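Broso hosting newsletter: changes to feeds and comment storage

Thu 7 June
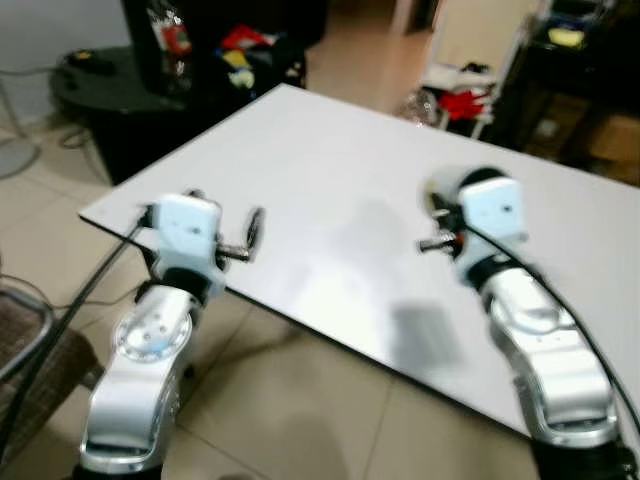 The move of all customer blogs to the new publishing engine is complete. Blogs on the Anby and Tradodura templates were the last group to be switched over, and both now build their pages in the same way as the rest. Addresses of existing posts have not changed, and links from other sites should work as before.

Three settings behave differently under the new engine.

Feeds. The default feed now carries the latest 50 posts in full. The old default was the latest 100 posts with a short extract of each. If your readers rely on extracts, go to Settings, then Feeds, and select "Summary only". The change takes effect the next time you publish or edit a post – saving the setting does not rebuild the feed by itself.

Comments. Comments are now stored apart from the posts they belong to. A post with more than 1000 comments is split over several pages, oldest first. You can reverse the order for the whole blog but not for a single post. Comments held for approval were moved across with their original dates, and anything marked as spam before the switch was deleted.

Post addresses. New posts take their address from the title, as they always have, but the limit is now 64 characters. Longer titles are shortened at the last whole word. Accented letters are changed to plain ones. To set an address by hand, open the post, choose "Edit address" and type the new one before publishing. Once a post is live its address is fixed.

Customers who use the Yusuf import tool need version with the June update. Earlier versions still connect, but they send categories in a form the new engine ignores, and the posts arrive without any. If this has happened to you, delete the imported posts and run the import again with the updated tool. Running it twice without deleting first will leave you with duplicates.

The old control panel stays open in read-only form until the end of June. Export files made from it can still be downloaded there, and they load into the new panel without changes.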